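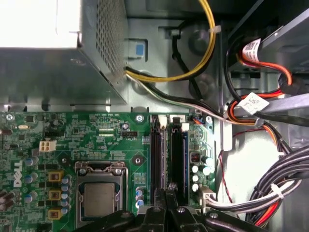
Gripper trials, May: the Cistden two-finger against the Turkach

The Cistden brochure says its gripper "handles delicate electronics service with ease." I have read that sentence on a lot of brochures. So we put the thing on our arm at the Mendoza shop, opened up a Dell desktop, and gave it the sort of work our repair bench does all day. Then we did it over with the older Turkach gripper, which costs a good deal less and which everybody here already knows how to fix.

There is only one picture on the page so far. Tamara Melnychuk is still sorting the Turkach set and I would sooner post one good wrist view than twelve blurry ones. Notes go with it.

Wrist view, Cistden fingers over the memory slots

Look at how much of the lower edge the jaws take up. They already hide part of the CPU socket, and the two black slots are the target. A wrist camera that loses the part right when the fingers get to it is a problem the brochure does not bring up. Cistden sells a longer camera bracket for 400 dollars. We did not buy it.

The other thing to look at is the cabling. There's a thick black bundle on the right and a thin red wire hanging in the space beside the board. Demo videos are shot over a bare motherboard on a clean mat. Put the same board back in its case and your approach angles are mostly gone.

Glare

The top of the power supply comes out nearly white at the far corner. We left the exposure on automatic, as the Cistden manual tells you to. Damián Serrano thinks a fixed setting would cure it. Maybe. I'd like to see it work over the shiny case metal and the green board both before I agree.

What we asked of it

Open the white latches at the top of the memory slots, lift a module out, put it back. The Cistden did the latches well enough when driven by hand. Run from the Sodudow controller with stored positions, it needed 3 tries on the first latch and 2 on the second, and I would not let it near a customer's machine after that. Pressing a module home was worse. The force reading jumped around so much that we set the limit low and finished by hand.

The Turkach has fatter fingers and no force reading at all. It was slower on the latches and no worse on the rest, which surprised Damián more than it did me.

Where that leaves us

The quote for the Cistden is 3000 dollars before the bracket. For picking loose parts out of a tray I can see somebody liking it. For work inside a closed-in desktop case I haven't seen a reason to switch. The sales rep has offered new firmware and we'll load it when it comes. Turkach pictures go up when Tamara is done with them.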